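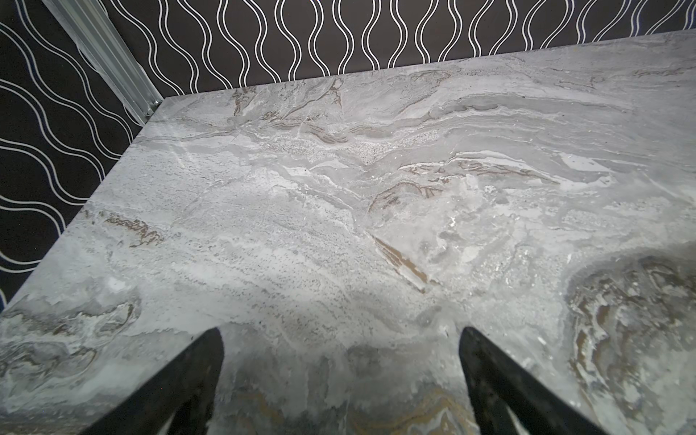 Thursday, June 20, 2019

After seven years of being asked "can you put that in a jar for me?", I'm finally able to say yes. My name is Manee Khunthong, I run the kitchen at Rungrueang in Fukbridge, and this week we're launching Bisa, our own small range of curry pastes for people to cook with at home. I've written this announcement myself, at work, in the gap between lunch and the evening, so please forgive me if it wanders. If you've eaten with us you'll know the look of the place already -- the black wallpaper with the wavy white lines running up it in pairs, and the grey marbled tabletop with bits of tan and brown in the pattern. I've borrowed those wavy lines for the jar labels, and I'm very pleased with how they came out.

There are two pastes to start with, a red and a green. I wanted to do more (I have a notebook full of them) but my business partner, Ratree Ongart, sensibly told me to get a couple right before I started making promises about the others. So the yellow will have to wait, and so will the sour orange one that my regulars keep going on about. If the first batch goes well I'd love to have another paste ready by December, in time for people who like to give food as presents.

The red is the one we use in the restaurant every night. It has dried chillies, lemongrass, galangal, garlic, shallots and a good amount of shrimp paste, and it's warm more than fierce. You can fry a spoonful in a bit of oil, pour in coconut milk and have dinner on the table before anyone starts complaining. My own favourite thing to do with it is stir it through minced pork for little patties, with cucumber on the side and lots of lime.

The green is brighter and hotter. It's made with fresh green chillies, so each batch will taste a little different, and I'm not going to pretend I mind. Start with less than you think you need! You can always add more, but there's not much you can do for a guest who has gone bright pink and is asking for milk. It's lovely with chicken and aubergine, and I've had a jar on the go at home that mostly ends up in scrambled eggs.

Both pastes contain shellfish, and I want to say that clearly up here instead of hiding it in the small print. We are working on a version without it. I've tried salted soya beans, I've tried seaweed, and I've tried a mushroom powder that made the whole kitchen smell like a wet cellar. It will come when it tastes right. In the meantime, anyone who doesn't eat shellfish should leave these two alone, and do have a chat with us about the rest of the menu when you book.

Now for the practical bit. Our first batch is 900 jars, split between the red and the green. You can buy them over the counter at Rungrueang whenever we're open, and you don't have to be eating with us to pop in for one. They'll also be on the shelves at Parska, the food shop by the station in Fukbridge, which has been kind to us from the beginning and let me bore all the staff with samples. We aren't selling online yet. I know that's a nuisance for people who live further away, and I'm sorry, but glass jars and the post make me nervous and I'd like to sort out decent packaging first.

Once a jar is open, keep it in the fridge and use a clean spoon. The paste will darken a bit on top where the air gets at it, and a thin layer of oil helps with that. If you don't cook for many people, freeze it in an ice cube tray and take out what you need. Each label has a short recipe on the back, written by me and then made a good deal shorter by Ratree, who pointed out that a label has edges.

Ratree has also asked for a word of her own, and as she has done all the paperwork I can hardly refuse. "Manee has been giving this paste away in old jam jars for as long as I've known her," she says. "I'm delighted that people will now be paying for it, and that we can keep track of where the jars go. We have both worked very hard on this and I think it tastes exactly like it does when you eat it here."

It does, too. That was the hardest part. Making enough paste for one evening is something I can do half asleep, but a big batch behaves in its own way. The garlic gets stronger, the lemongrass turns stringy if you rush it, and the salt never seems to go up by the amount you'd expect. We threw a fair bit away (well, we ate it, but we didn't sell it) before I was happy to put our name on the lid.

We'll have both pastes out for tasting at the restaurant during launch week, with rice and raw vegetables to dip, and there's no need to book for that. Come and tell me what you think, even if what you think is that your mum's is better. I'd be glad to hear how hers is made.

For journalists and food writers: I'm happy to talk about the pastes, the restaurant or cooking Thai food in a small town, and I can put a jar of each aside for you if you let us know you're coming. Mornings are the best time to catch me, before the deliveries arrive. Shops that would like to stock Bisa should ask for Ratree, who looks after orders and knows what we can supply and when.

Contact: Manee Khunthong or Ratree Ongart, Rungrueang, Fukbridge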